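The car has been making a noise since September. It started as a hum at highway speed, somewhere under the passenger side, and I told myself it was the tires. By the time the weather turned it was more of a growl, and it got louder on left-hand curves. I looked that up, and everything I read pointed at the right front wheel bearing.

I drive an older sedan that I bought used and plan to keep until something big goes. It isn't worth much. The dealer's price for a new hub assembly, fitted, was more than I wanted to put into it, so I started looking at what I could buy myself.

There are two salvage yards I can reach without making a day of it. One is in Condlow, off the county road past the grain elevator. The other is Neves, which is farther but has a website with its stock on it. I called Condlow first. The man on the phone said they had two cars of my model in the yard, one hit in the rear and one hit in the front, and I could come pull whatever I wanted off either one. He wouldn't tell me over the phone whether the hubs were still on them.
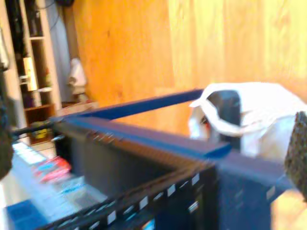

I went on a Saturday morning. You sign in, they look in your toolbox to see what you're bringing, and you walk. The rear-hit car was the good one. The front end was straight and the wheels were already off, which left the brake rotors sitting out in the weather with a coat of rust on them. Somebody had already taken the left hub. The right one was there.

It took me most of the morning to get it off. The axle nut came loose easily with a long bar. The caliper bracket bolts were fine too. What held me up was the hub itself, which had rusted into the knuckle, and I had not brought a slide hammer. I went at it from behind with a ball peen hammer and a short length of pipe until it moved. If you are doing this on a car that has lived through northern winters, bring penetrating oil and put it on before you do anything else, then go look for your other parts while it soaks.

I spun the hub by hand before I paid for it and felt nothing rough. That isn't much of a test. A used bearing is a gamble and I knew that. The yard gives you a short exchange period, parts only, and no money back.

While I was there I also took the right side mirror glass, a dome light cover and a handful of the plastic clips that hold the fender liner. The clips break every time you touch them. They didn't charge me for the clips.

Putting the hub in at home was easier than taking one out at the yard, because I had a jack, a vise and a place to set things down. My own hub came out with a lot less hammering. When I turned it by hand I could feel it grinding, so at least I had the right wheel. I cleaned up the knuckle with a wire brush, put a thin film of anti-seize on the bore, and bolted the used one in.
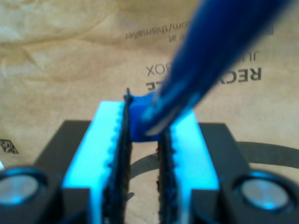

*Close-up of the two gripper fingers, brown paper behind.*

The growl was gone on the first drive. I took it out on the highway and back and it was quiet in both directions, curves included. I was pleased with myself for a couple of weeks.

Then the ABS light came on. On this car the wheel speed sensor reads off the hub, and the one I'd pulled had a sensor that looked good but had a nick in the wire near the connector. I should have looked closer at the yard. The light would go off when it was dry out and come back when the roads were wet. The brakes worked normally either way, but I don't like driving with a warning light on, and it would fail inspection in this state.

Condlow's other car had no front sensors left by then. Neves had one listed but it was for the left side, and the wire is a different length. I ended up ordering a new aftermarket one made by Allevach, which I had never heard of. It came in a plain box with no instructions. The plug fit, the bolt hole lined up, and the light has stayed off since. I can't tell you how long it will last. 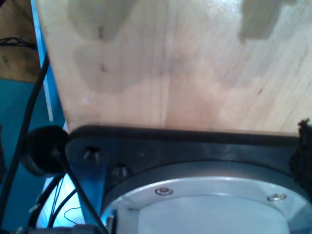
Drudeo

December 28, 2021

So that is where the car stands at the end of the year. I keep a notebook in the glove box with what I've done to it and what it cost, and I added it all up over the holiday. In total I have put 2,069 dollars into it this year, including tires and a battery. The hub and the sensor were a small part of that. The tires were most of it.

A few notes for anyone shopping the yards this winter:

- Call ahead, but don't expect them to walk out and check a part for you when there's snow on the ground.
- Check every wire and connector on what you pull, all the way to the end.
- Bring 8 mm and 10 mm sockets in your pocket. I used those two more than anything else in the box.
- Wear boots. The ground at Condlow is mud and broken glass when it isn't frozen.
- Keep the receipt and write the date you installed the part on it.

I still have the old hub on a shelf in the garage. There is a core charge on some parts but not on this one, so it will go out with the scrap metal in spring - unless I decide to press it apart first and see what failed.

The next job is the rear struts. One of them is leaking. I would not buy those used, from any yard, so I'm pricing new ones now and will do both sides when it's warm enough to lie on the driveway.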